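Urkcombe Woven Placemat, Beige

Home > Table > Placemats & Runners > Urkcombe

Back in stock. Sold singly or as a set of four, same beige as before. If you bought yours in May and want more to match, these will match.

Woven mat, rectangular, fine ridged pattern fanning out from the center, plain border band. Neutral enough to go under pretty much any plate. We've had it on oak, on white melamine, on glass. Looks best on something dark imo, the weave shows up more.

Details
Color: beige (one color only, sorry, the gray is discontinued)
Length: 462 mm
Width: 360 mm
Weave: flat, medium
Backing: none
Care: wipe with damp cloth, dry flat. No dishwasher, no tumble dryer
Item code: UR-51

Please measure your table first. Most returns on this one are people with small round bistro tables, the corners hang over. For those get the Flatcombe round, same weave, different shape.
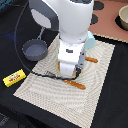 Urkcombe mat in beige, laid at an angle on a black tabletop with a gray bowl partly over the upper-left edge.

Straight or on the diagonal, up to you. Diagonal takes more room but fills up a big bare table nicely. Bowl can sit half on half off, mat is thin enough that most things don't wobble. Tall stemmed glasses, put them fully on or fully off.

What goes with it
Slate, gray, off-white, dark green. Anything from the Lục range (bowls and side plates) works well. We would'nt put it with another beige, goes a bit flat.

Heat
Warm plates fine. Not a trivet! Pans straight off the stove need something under them, the Clamis cork pad fits inside the mat with room to spare. Scorch marks do not come out and are not covered.

Stains
Get to it quick. Cold water first, then a drop of dish soap, blot it, don't scrub. Coffee usually lifts. Turmeric no chance.

New mats may curl at the ends because they ship rolled. Leave under a couple of heavy books overnight. Still curling after that, email us a photo and we'll swap it.

Color varies slightly between batches so if you need eight or more put them all on one order and write "same batch" in the notes box. Hiếu Tô does the packing and will pick them out together.

Shipping
Sets go in a tube, singles in a flat mailer. Orders in before 21st September go out of the current batch, after that its the new one. We ordered 1,000 this time so shouldnt run out like last time.

Returns
30 days, unused, tag on. Opened tube is fine. You pay postage back unless it's faulty.

Restaurants and cafes: trade price starts at 51 mats, use the trade form and not the normal checkout. Allow extra time for delivery. Samples on request, one per business.

Also see: Flatcombe round placemat / Urkcombe table runner / Clamis cork pad / Lục low bowl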